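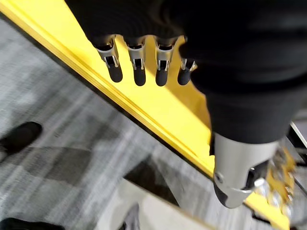 Four-fingered test hand with its fabric cover on, over the yellow rail.

Workshop tips: comparing robot hands

We spent Wednesday trying the Prokix hand against the older Lumemau one on our usual bench. These are the things worth copying.

Fit the cover before you calibrate. A sleeve adds drag at the knuckles, and our first set of readings had to be thrown away. Leave the fingertip pads bare if you are comparing grip.

Start with a hover. Bring the fingers down over a flat edge, stop short and look along the row. If one tip hangs lower than its neighbours, sort it out now – it will only confuse you later.

Use the same objects for both hands. Shallow trays are good because the rim gives the fingers something to find. Space them out so the wrist can turn.

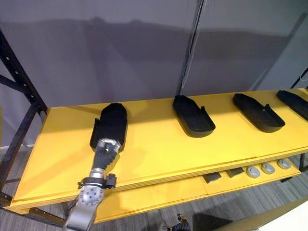
Black trays in a row on the yellow table, with the right hand on the nearest one.

Press first, then lift. Pressing shows up a weak finger quickly.

Keep spare weights and blocks on a lower shelf, out of the arm's way.

Write the controller settings on the log sheet before each run. We do 50 runs per hand and change 2 settings at most in a day. The Carroll controller loses its speed limit when it restarts, so check it again after lunch.

Wipe the pads with a damp cloth between sets and let them dry fully. Ours were replaced after 951 grips – the Destivcombe spares fit both hands.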